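Why Do Cats Scratch the Sofa?

Maybe you have a cat at home, and maybe one arm of your sofa has long threads hanging down from it. Your parents are not happy. But your cat is not angry with you, and it is not trying to be bad. Cats scratch for some very good reasons, and in this page we will look at them.

What is a claw made of?

A claw is made of keratin. This is the same stuff that is in your fingernails and your hair. But a claw does not grow like your nail does. It grows in layers, a little like an onion. When the outside layer becomes old, it gets loose. The cat pulls its paw down on something rough, and the old layer comes off. Under it there is a new, sharp claw.

Sometimes you can find the old layer on the floor. It looks like a small empty claw. Do not worry if you find one! It did not hurt the cat.

Scratching is also a message

Between the pads of the paw, a cat has small glands. A gland is a part of the body that makes something, and these ones make a smell. We people can't smell it, but other cats can. So when your cat scratches the sofa, it leaves two messages, one for the nose and one for the eyes. The message says: "I live here."

This is why cats like to scratch in places where everybody walks by. A message in a dark corner would not be read by many. 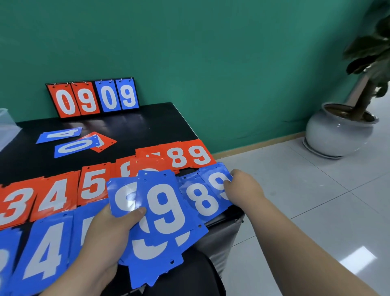
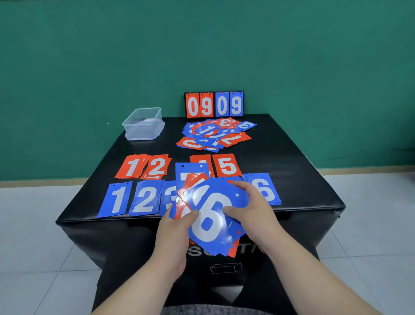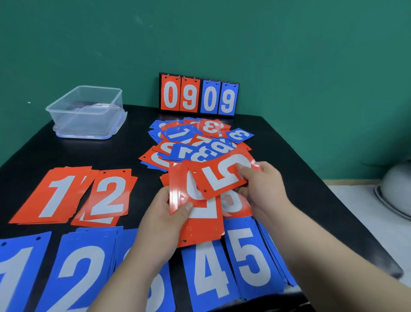 And it feels good

Think about what you do when you get up in the morning. You probably lift your arms and stretch. A cat does this too, but it likes to hold on to something with its claws and pull. Then the muscles in its back, its shoulders and its legs all get a nice stretch. Look at your cat after a long nap and you may see it go directly to its favorite scratching place.

How can you help your cat?

You can't teach a cat to stop scratching, and you should not try. It needs to do it. What you can do is to give it a better place than the sofa.

A good scratching post is tall, so the cat can stretch its whole body. It must also stand strong. If the post moves or falls one time, many cats will not trust it again. Rope, cardboard and plain wood are all good. Some cats like to scratch flat on the floor, so you can try a cardboard mat as well.

Put the post next to the sofa at first, or near the bed of the cat. When the cat uses it, say something kind or give a small treat. Never shout at the cat, and don't take its paws and rub them on the post. Most cats find this scary.

When to tell a grown-up

Tell a grown-up if your cat is licking one paw all the time, if it walks in a strange way, or if a claw is broken or bleeding. Old cats need more attention, for their claws can become thick and grow around into the pad. Then a vet has to look at it. Cutting claws is a job for grown-ups too, so please do not try it alone.

Words to remember

Keratin: the hard stuff in claws, nails and hair.
Gland: a part of the body that makes something, for example a smell.
Pad: the soft part under the paw.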